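Building Fabric / Interviews

Lime, Damp and Patience: Silvia Čierny on Old Masonry

Silvia Čierny has surveyed solid-walled houses for 20 years, most of them small, most of them painted at least once with the wrong thing. She works for Grarnico, a conservation practice, and spends the winter months writing reports and the rest of the year collecting moisture readings for them. We spoke at her office in Iria, where the radiator was off and the window was open.

Her first point concerned vocabulary. "Clients say damp and mean four different problems," she said. "Rain penetration, condensation, a leaking gutter, salts. The remedies have nothing in common. If the report only says damp, send it back."

She does not trust a single reading from a handheld meter. The instrument measures electrical resistance and is calibrated for timber, so on masonry the figure is only comparative. Salts raise it. Foil-backed wallpaper raises it further. Where the result matters she drills for samples and weighs them before and after drying.

Floors come into the survey early. A timber floor laid tight against a solid wall leaves no gap for air, and the ends of the boards are the first place she probes. Thresholds between rooms are the second, particularly where the floor finish changes and the build-up underneath is likely to change with it. 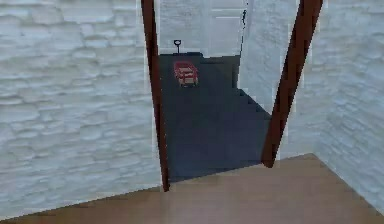

Paint and vapor

Most of her disputes are over coatings. Limewash is thin, needs several coats and lets water vapor out. Modern masonry paint forms a film. On a sound, dry wall the film does little harm. On a wall that takes in water through a cracked joint, it slows drying and the moisture moves sideways until it finds an exit.

"People ask me which product to buy," she said. "I ask what is already on the wall. Usually they don't know, and the test takes two minutes." A drop of water on the surface is her starting point. Limewash darkens and absorbs it, and a film-forming paint holds the bead.

The same reasoning applies indoors, where kitchens produce the most vapor and get the least thought. Čierny asks for extraction to the outside and a gap behind anything tall that stands against an exterior wall – cabinets, refrigerators, wardrobes. Cold corners are where she finds mold first.

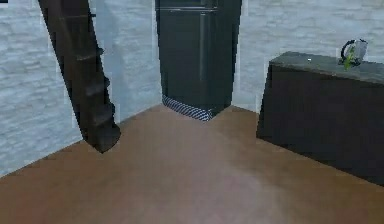 Pale brick walls meeting at an inside corner, with a refrigerator set into it.

Her colleague Jerome Mangubat costs the repairs. On a recent house in Mosico the owner had been quoted 790 a wall for chemical injection. Mangubat priced a new downspout and a lowered flower bed at 150 and advised waiting through one heating season. The injection was never ordered.

Čierny is cautious about repointing, too. Cement mortar in soft stone pushes evaporation out through the stone face, which then breaks down. She specifies a lime mortar weaker than the stone and keeps the old joints wherever they are firm. Thick paint makes this harder to judge, so she taps along the courses and listens for hollow spots before anything is stripped.

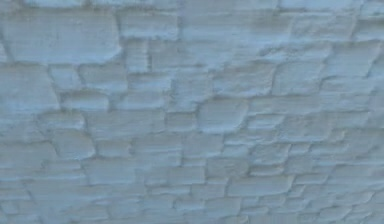

Stonework with a heavy pale coating over both stones and joints.

Asked about stripping, she was brief. "Test a small patch in a corner. Leave it until November. Then decide." She rules out sandblasting and allows steam on hard stone, with a trained operator.

Her next job is a row of cottages in Tian, where Mangubat has already measured the gutters.

Interview by Liliana Bellini

Last updated: 29 March 2026

Contact the editors | Back to top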